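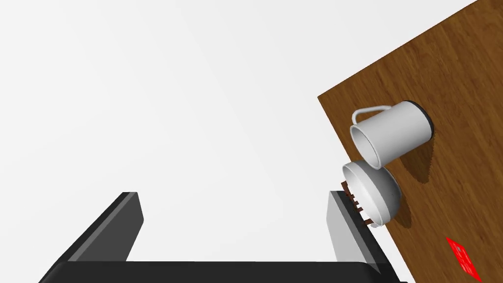
Search this site Search Go

Week 5: Learning to grasp from simulated clutter

Posted in May by the Koltemer course team

My favourite result of the whole unit! The Livell method trains a grasping policy entirely in rendered scenes, then runs it on a real arm with no extra tuning.

How it works: mugs, bowls and other small things are dropped onto a virtual tabletop and left however they land. The policy looks out from the wrist, past its own fingers, and picks a grasp. Colours and lighting are shuffled every run, so it can't lean on any one look.

In the Partington trials it trained on 133 object models and was tested on 16 real ones it had never met. Over 4 in 5 grasps held – lovely for a policy that had never seen a real camera image.

Tipped bowls were the hardest (thin rims, odd angles), and I'd love your ideas on why.

Before the lab, read the Garkance notes on friction and sketch two grasps for a mug on its side.

We use cookies to remember your settings. Accept Manage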